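How I Finally Got My Floors Clean Without Leaving Streaks

I grew up with carpet. Wall to wall, even in the bathroom, which I still can't quite believe. So when I moved into my apartment in Pledville I had never mopped a wood-type floor in my life, and for the first year I did it badly. I used too much water and too much soap, and every evening when the sun came in low I'd see big cloudy swirls all over the place and get annoyed and do it again. With more soap!

My friend Ye-seo Wang cleaned houses all the way through college and she took pity on me one afternoon in May. Most of what follows I got from her, and the rest I picked up from wrecking things on my own. It works for laminate, vinyl plank and sealed hardwood. If your wood is unsealed, or waxed, please go find somebody who knows about that, I don't want your floor on my conscience.

What you need

A vacuum with a hard floor setting, or a soft broom
A flat mop with washable pads (have at least 4 pads)
A spray bottle
A bucket or a big bowl for rinsing
White vinegar or a very small amount of dish soap
A dry microfiber cloth, an old one is fine
Socks you don't care about

You'll notice there's no special floor cleaner on the list. I have nothing against them, and I've still got half a bottle of something lemony under the sink. I just get better results from the cheap stuff, and I can control how much goes down.

Step 1. Pick everything up

I mean everything. Chairs go up on the table or into another room. Same with the shoe rack, the cat bowls, the little stool you always mop around. I used to leave the trash can where it was and mop in a neat circle, and then one day I moved it and found a perfect gray ring. It took ages to get off.

Rugs go outside for a shake if you have an outside. I hang mine over the stair rail and hit it with a broom handle, and my downstairs neighbor Mr. Baek (Sang-wook, but I've never managed to call him that) shuts his window when he sees me coming. Fair enough.

Step 2. Get the dry dirt off first

If you only change one thing after reading this page, change this one. Mopping over crumbs and hair makes a kind of thin mud, and you push the mud around, and then it dries. That was half of my streaks right there.

Vacuum slowly with the brush roll turned off. A spinning brush can flick grit around and it sometimes scratches. Go along the baseboards with the narrow nozzle, then do the open floor. If you're sweeping, sweep toward the middle of the room and pick the pile up before you go on to the next bit. Then run a dry pad on the flat mop over the whole thing. It feels like overkill, I know. Look at the pad afterward and you'll see why I bother – mine comes up gray with fluff even after a proper vacuum.

Step 3. Mix it weak

In the spray bottle, put warm water almost to the top and then one tablespoon of white vinegar. That's for a normal sized bottle. Some flooring companies don't want vinegar anywhere near their product, so check your care sheet, and if they say no, use two or three drops of dish soap. Drops, from the tip, with a steady hand. When Ye-seo saw how much I was squeezing in she took the bottle out of my hand and put it on top of the fridge, where I can't reach.

Soap that doesn't get rinsed dries to a film. The film is sticky enough to grab dust, so the floor looks dirty again by dinner, so you mop again with more soap. I went round and round like that for months. If you think you've got a film already, skip down to the part called "If your floor is already streaky" and do that first.

And warm water, please. Boiling water is not going to help and it isn't good for the seams.

Step 4. Test a corner

Inside a closet is best. Spray a patch, wipe it, wait until it dries and get down low to look at it from the side. If it's gone dull or white, stop there and use plain water. I skipped this in my last place and ended up with a hazy patch by the front door, and I had to look at it every time I came home.

Step 5. Damp, and I really mean damp

Dip the pad in the rinse water and wring it until nothing comes out. Then wring it again. You want it to feel like a towel that's been hanging up for an hour. The floor behind the mop should be dry in a minute or two, and if it's still shiny wet after that, your pad is too full.

Water is what ruins these floors. It gets down in the joints and the edges puff up, and you can't un-puff them. My cousin Tae-yang Na had that happen in his kitchen from one leaky plant pot, and he's got a row of planks now that you can feel through your slippers.

Spray an area as wide as your arms, mop it, move on. Don't spray the whole room at once and then chase it.

Step 6. Work in sections, backward, toward the door

Start in the corner farthest from the door. I pull the mop in long strokes and try to go the same direction as the planks, because any faint marks you leave will run along the grain and sort of vanish. At the edges I turn the mop sideways and do one pass along the baseboard. After each section I flip the pad or change it. In a small room I'll go through two pads, and in the living room all four.

Planks that zigzag are their own little puzzle. There's no single direction to follow, and I spent a while trying to trace every V with the mop like I was coloring it in (don't, your back will hate you). Pick one line down the length of the room and stick to it, one strip at a time, overlapping each strip by a few inches. 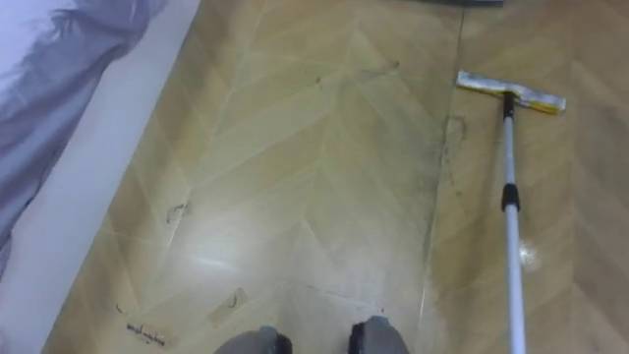

Losing your place is the other thing that gets people, especially in a big open room where you put the mop down to answer the phone and come back with no idea what you've done. My trick is to use the light. Stand so the window or the lamp is reflecting off the floor, and keep moving your head until you can see the sheen. On a honey-colored herringbone like this one, the part that looks damp is a deeper amber brown and the rest is paler and duller, with a soft line running between the two, so you just put the mop head back down on that line and carry on. If you've wrung your pad out properly the line fades fast, so don't stay on the phone too long!

Step 7. Change the rinse water sooner than you want to

When I can't see the bottom of the bucket, it gets dumped. I used to do an entire apartment on one bucket, and I was basically painting the bedroom with the kitchen. It's boring walking back and forth to the tub, but I put a podcast on and it's fine.

Step 8. The sock part

This is my favorite bit. Once a section is nearly dry, put on your old socks, drop the microfiber cloth on the floor, stand on it and shuffle. You're buffing off the last trace of moisture before it can dry into marks. My friend's mother, Geum-ok Ban, does her whole hallway this way with a cloth under each foot, and she says it's the only exercise she gets. Go carefully, it's slippery.

You don't have to buff everything. I do the bits where the light hits, so the strip by the balcony door and the part of the kitchen you see from the couch, and I leave the rest.

If your floor is already streaky

You've probably got old cleaner built up. Fill a bucket with plain warm water, no soap, no vinegar, and go over the floor with well wrung pads, changing them a lot. Let it dry. Do it again the next day. On my floor it took 4 rounds before the pads stopped feeling slimy, and I nearly gave up after two.

For the really stubborn patches I spray the cloth (the cloth, please, and leave the floor dry) with a half and half mix of water and rubbing alcohol and wipe by hand. Test it in the closet first, same as before, and open a window.

Washing the pads

Wash them warm, with a little detergent and no fabric softener. Softener coats the fibers, and then they just push water around. Dryer sheets do the same. Hang them up if you can. They'll stay a bit stained, mine all have gray shadows that never come out, and they clean perfectly well like that. Throw one out when it starts going stiff or the loops go bald.

How often?

I do the dry pad every couple of days and the damp mop once a week in the kitchen and hall. The bedroom gets it when I remember. With a dog or small kids you'll want to do more, and if you live alone and take your shoes off at the door you can do a lot less than the internet says.

A few things people have asked me

Can I use a steam mop? I don't. A lot of laminate care sheets say no, and it's the same worry as before, moisture going into the joints with heat behind it.

What about a string mop? You can make it work if you have very strong hands. I could never get mine dry enough.

Is vinegar going to make my place smell? For ten minutes, yes, a little like salad. Then it's gone.

My floor has scuffs that won't mop off. Try a clean tennis ball. Rub lightly, in small circles, and the black marks from shoes usually lift. For anything gummy, hold an ice cube in a plastic bag against it until it goes hard, then nudge it off with an old plastic card.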